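Flulton Recipe Archive: Second Progress Report to the Ikeda Fund
Prepared by Aliki Vlachopoulos, project lead
Apr 5, 2025
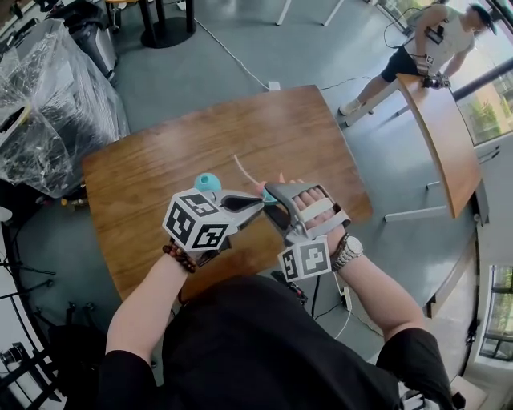 Where we are

The grant was awarded to transcribe, test and publish the community recipes of Flulton, which had been sitting in church basements and kitchen drawers getting steadily browner. We promised you 344 recipes. Our last report, in November, described progress as "encouraging," a word I chose with care and would now like to replace with "slow."

Transcription is finished. Testing is well past the halfway mark. The website exists, and parts of it work on a phone. The printed book has a title, a cover and a page count that changes whenever I look at it.

Transcription

Eun-ji Ha took over transcription in the winter and finished it ahead of the revised schedule, which was itself behind the original one. She reads old handwriting the way other people read cereal boxes. The hardest batch was a bound ledger that the donating family calls the Codex, in which three generations of cooks corrected each other in the margins. The entry for plum cake contains an argument over baking soda that ran for decades and was apparently never settled. We have printed both sides.

We had to make a decision on measurements. Many recipes call for "a cup," meaning one particular cup, now broken. Others ask for butter the size of an egg, or enough flour. We have kept the original wording and added modern amounts underneath. Two families objected to the modern amounts. One family objected to the original wording, and we are in talks.

Testing

Each recipe is cooked once by a tester who has never seen it before. If the result is edible and resembles the name, it passes. Of the recipes tested since the last report, 19 failed on the first attempt. Most of these were missing an ingredient that the cook had considered too obvious to write down. Salt was a frequent offender. In one bread recipe it was yeast, and the tester sent me a note about her afternoon that I have decided not to attach.

We have dropped 5 recipes altogether. Four are duplicates of the same gelatin salad under different proud names. The fifth instructs the reader to begin canning by a method that would interest the county health office, and we did not feel the fund would enjoy the attention.

The website

Ginside, our web contractor, delivered the searchable version nine weeks late. I raised this with them and received a cheerful reply on the subject of foundations. The search now works, with one exception: typing "pie" returns everything containing the word "piece," so visitors looking for dessert are shown a good deal of chicken. A fix is promised and will be made at no extra charge, a point on which I was unusually firm.

Families can leave comments under their recipes. We had hoped for memories and family history, and we have had some lovely ones. We have also had corrections, chiefly from cousins.

Budget

Spending is under the approved total. Ingredients have cost more than planned, eggs most of all, and we have covered this from the travel line, there having been nowhere to travel. Scanning came in under budget after the library let us use its machine in the evenings. The contractor's final payment is being held until pie means pie.

I am requesting one change. We set aside money for a launch dinner at the Grange hall, which has since raised its rental rate to a figure more usual for weddings. I would like to move that money to printing and hold a potluck in the library meeting room, where the guests are in any case better cooks than the caterer.

Problems and risks

The main risk is the index. A dish may be known by its ingredient, its inventor or the funeral at which it was first served, and readers will expect to find it under all three. Eun-ji has asked for more time on this and I have agreed.

There is also the matter of the cover. The design shows a casserole, and word has got out about whose.

Next period

Complete the remaining tests. Finish the index. Get final permission from the plum cake family. Send the book to the printer with a page count that has held still for a full week. I expect to report on all of it at the close of the grant, and copies will be mailed to the fund's office as soon as they reach us.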